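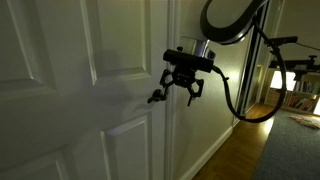 La cafetería Zamia regalaba en febrero un bollo de cardamomo a quien entrara con un sombrero puesto. La idea fue de Songül Sönmez, que llevaba el local desde la muerte de su tío y tenía que vender más café antes de la primavera. Escribió el cartel a mano y lo dejó secar en el cuarto de atrás. Luego cerró la puerta blanca, la de los seis paneles y la manilla oscura, y bajó a encender el horno. Eran las cinco de la mañana.

El primer día hizo 90 bollos. A las once quedaban 19 y se le había terminado la mantequilla. Llamó a Illico, el proveedor, y le dijeron que hasta la tarde nada. Entonces cruzó la calle y entró en la panadería Türkmen, que le hacía la competencia desde siempre.

– Necesito mantequilla – dijo.

Yuk-lan Yip estaba detrás del mostrador. Había comprado la panadería con el nombre incluido y nunca lo cambió. Miró el sombrero de Songül, uno de fieltro verde, y sacó dos bloques de la nevera.

– Me debes dos – dijo –. Y un bollo.

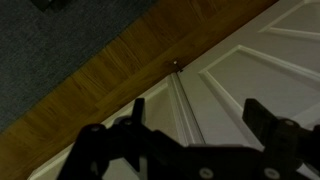 Carpeta gris y suelo de madera, junto a la puerta blanca.

Songül le llevó el bollo a las cuatro, todavía en la bandeja. Yuk-lan lo partió por la mitad y miró la miga antes de probarla. Le faltaba sal, dijo. También dijo que el cardamomo estaba bien molido y que ella lo compraba peor y más caro.

Aquella noche Songül repasó las cuentas en la mesa del piso. Había ganado 1.137 liras en café y había gastado casi lo mismo en harina, azúcar y cardamomo. Apuntó la cifra en el cuaderno del tío, debajo de la última que había escrito él, y añadió una línea: más sal.
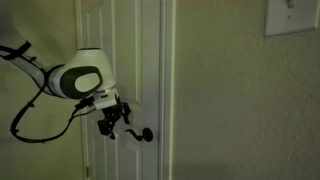
La segunda semana

Empezó a llegar gente de Vallidley, el barrio de arriba, con gorras de lana y cascos de bicicleta. Un niño entró con un colador en la cabeza y Songül le dio el bollo. Una señora preguntó si valía un pañuelo. Valía.

Yuk-lan apareció un martillo de lluvia después, cuando la cola ya se había deshecho. Llevaba un sombrero de paja y una caja con más de 1.500 bolsas de papel que tenían el nombre de Türkmen impreso en azul.

– Me sobran – dijo –. Puedes ponerles una pegatina encima.

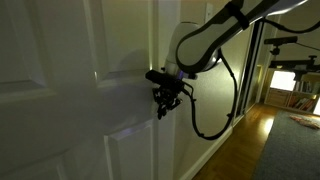 Songül dejó la caja junto a la cafetera y le sirvió un café sin preguntar cómo lo quería. Yuk-lan se lo tomó de pie, con el sombrero goteando sobre las baldosas. Después pidió su bollo, el que le correspondía, y lo mordió por un lado.

– Ahora sí – dijo.

Las bolsas salieron a la calle sin pegatina.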